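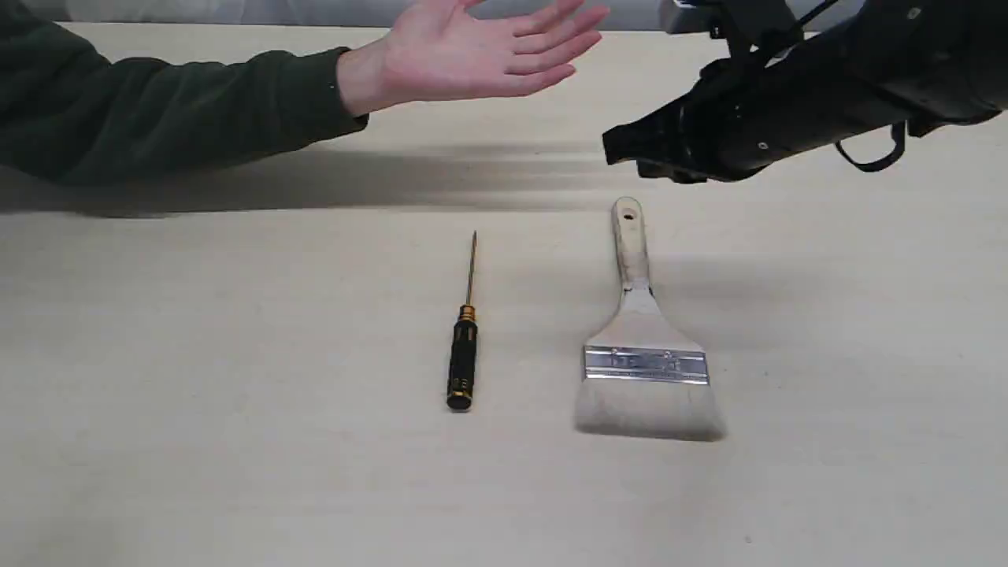 The Endel Home Tip Sheet, Issue 100

Looking after laptop chargers, cords and everything that plugs in

I went through two chargers in one year, both for the same Paltico laptop, and both died in the same spot: right where the thin cord goes into the little brick. That was my own doing. I used to wrap the cord around the brick as tight as I could get it, tuck the end under, and throw the whole bundle in my bag. I've changed my ways, and the charger I have now is older than both of the others put together!

So this issue is all about chargers and cords. Some of these tips came from readers and some I learned by ruining things.

Wrapping the cord

Leave a loop. Before you start winding, let the cord come straight out of the brick for a few inches, and only then begin to curl it. Make big lazy circles, bigger than you think you need, and hold them with a strip of hook-and-loop tape. I buy the kind that comes on a roll and cut it with kitchen scissors. Rubber bands dry out and go sticky (I have one welded to a printer cable from years back and I've given up on it).

If your cord fights you, it has been twisted. Unplug both ends, let it hang over the banister or the back of a door, and give it a few minutes to spin itself out.

Where the brick sits

Mine gets warm when the laptop is working hard, and warm is fine. Don't let it live on the bed under a blanket, though, or down the side of the couch, or in a basket full of other bricks. I keep mine on a bare shelf with some air on all sides. If you have one that gets too hot to keep your hand on, stop using it. Same goes for one that buzzes, smells funny, or has a crack in the case.

And please don't hang the brick off the edge of the desk by its own cord. I did this for a whole winter at my old apartment over the shop on Tapia Street. The outlet was up high and the cord was short, so the brick just dangled there. A small shelf bracket would have fixed it for $2.

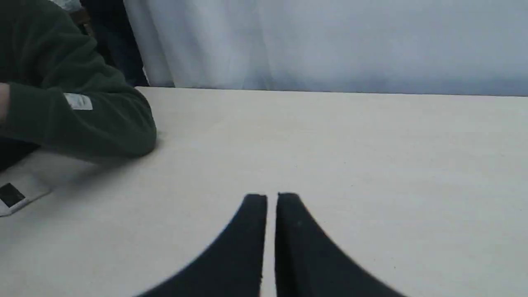

Tabletop, with the tips of the gripper in front.

Which charger is which

I had a drawer. You probably have one too. Mine had chargers for laptops I no longer owned, for a speaker, for a baby monitor I can't remember buying, and a long white one that didn't seem to fit anything on this earth.

Label them the day you bring them home. Masking tape folded over the cord like a little flag works great, and you write on the flag with a permanent marker: what it goes to and what room that thing lives in. If you want it to last, put a piece of clear tape over the writing. Do it at the plug end, the one that goes in the wall, so you can read it when you're on your hands and knees behind the desk.

For the mystery ones, get out a magnifying glass and read the tiny print. There's an output line with a voltage (V) and an amperage (A). Compare it with the sticker on the bottom of the laptop. With the older barrel plugs you want the voltage to match, and the amps on the charger should be the same as what the laptop asks for or higher. A plug that fits is no proof of anything! I once had a Modia charger that slid into my laptop like it was made for it and had the wrong voltage printed right there on the label, and I only caught it because I happened to have my reading glasses on.

When I can't match one to anything in the house, it goes to the electronics drop-off. It doesn't go back in the drawer.

Lint in the port
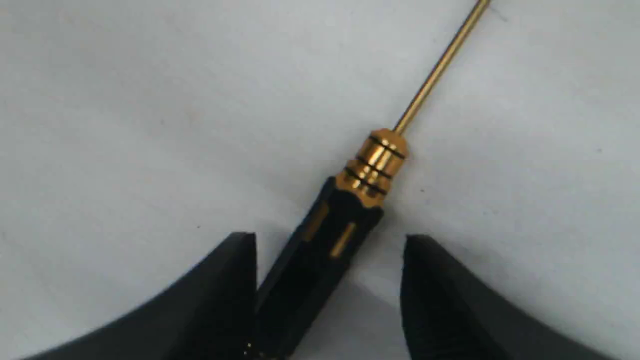 A charging port that cuts in and out isn't always a broken port. If you carry your laptop in a bag, look inside the hole with a flashlight before you spend any money, and you may well find a packed little wad of gray fuzz at the back. Shut the laptop all the way down, unplug it, and work the fuzz out with a wooden toothpick, going slowly along the sides. What you don't want in there is metal. I know how tempting it is to grab a precision screwdriver like this one, with that slim gold-colored shaft that looks just the right size for poking into things, but it can short the contacts or bend them, so save it for screws. If the toothpick doesn't do it, try a few short puffs from a can of air, held upright.

Once the lint is out, plug in and wiggle very gently. Still cutting out? Try a second charger if you can borrow the right one, and if the problem follows the laptop, it's a job for the repair counter.

Cleaning a grubby cord

Unplug both ends. Dampen a soft cloth with water and one drop of dish soap, wring it out until it's barely damp, and pull the cord through it a foot at a time. Keep the cloth away from the plugs themselves. Old sticker goo comes off with a dab of cooking oil on a paper towel, then the soapy cloth again, then a dry one. Let everything sit out on a towel for an hour before you plug it back in.

While you're going along the cord you'll feel any nicks with your fingertips. If you find bare wire or a split in the jacket, replace the cord. I used to wrap them in electrical tape and call it good, and I don't anymore.

Power strips

A laptop charger is no trouble for a decent strip. A space heater is, so give the heater its own wall outlet. Don't plug one strip into another (guilty, for years). And if you have pets who chew, run the cords through a length of split plastic tubing from the hardware store. Mine went on in an evening, and the dog has gone back to chair legs.

Reader swap box

A reader writes that she keeps a spare charger at each end of the house so the good one never leaves the desk. Another stores his cords in empty toilet paper tubes standing up in a shoebox, with the label on the rim. I tried it, and it's wonderful for phone cables and hopeless for anything with a brick.

Next issue is sticky keyboards, so send me your coffee stories. I have 1000 words to fill and only one spill of my own worth telling.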